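Tindall Opens Pastier Table-Clearing Project to Visitors at Dostutville Café

DOSTUTVILLE, July 2020 — Tindall, a developer of automation for small food-service businesses, held an open day for its Pastier project at a café in Dostutville. Café owners, kitchen managers and students from the Arnley technical program were invited to watch table-clearing work and to try the hand-held gripper tool that the project uses to record it.

The open day brought in 52 visitors over one afternoon. They came in small groups, and each group stayed for a demonstration, a short practice period and a question session. The program was a longer version of one first offered to local businesses in March.

Pastier is aimed at the work that takes place between one customer and the next: picking up small items, straightening mats and returning loose objects to where they belong. A person carries out each task with the hand-held gripper, and the recordings are used to train a robot arm that will carry the same kind of fingers. No robot arm was run at the open day. The company chose to show the recording stage only.

Sessions were held in the seating area, with the café's own tables and chairs left in their usual positions. Tindall said it prefers to record in working rooms — furniture, lighting and wall graphics included — so that the training material matches the places where the system will be used.

Each session began with a round table set with a mat and a number of small objects. Staff first showed how to approach an item with the fingers open, then how to close on it and lift. Flat pieces lying directly on the wood were presented as the harder part of the job, and operators were asked to take them slowly. 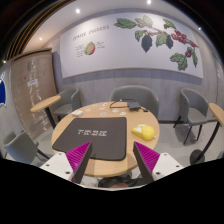
Visitor Practice

After the demonstration, visitors took turns with the tool. Each person was given 3 attempts at a pickup of their choice, followed by a complete clearing of the table if time allowed. Over 80 recordings were made by visitors during the afternoon. These will be kept apart from the main training set and used to study how new operators handle the tool.

Several café owners asked how the system would deal with phones, chargers and other personal belongings left behind by customers. Tindall said that Pastier will leave such items alone in its first version and alert a member of staff. Others asked about cups with liquid in them, a task that is not part of the current project.

Next Steps

Tindall plans to record at 4 more cafés in Dostutville and Arnley before trials with a robot arm begin. Businesses that want to host a recording session need a seating area that can be set aside for half a day. Tindall supplies the tool, the operators and the table items, and returns the room to its original layout at the end of the session.

Cafés and training programs can request a place on the visit list through the Tindall office in Dostutville.

About Tindall

Tindall develops automation for cafés, bakeries and small restaurants. The company is based in Dostutville and runs a workshop in Arnley, where its gripper fingers are designed and tested.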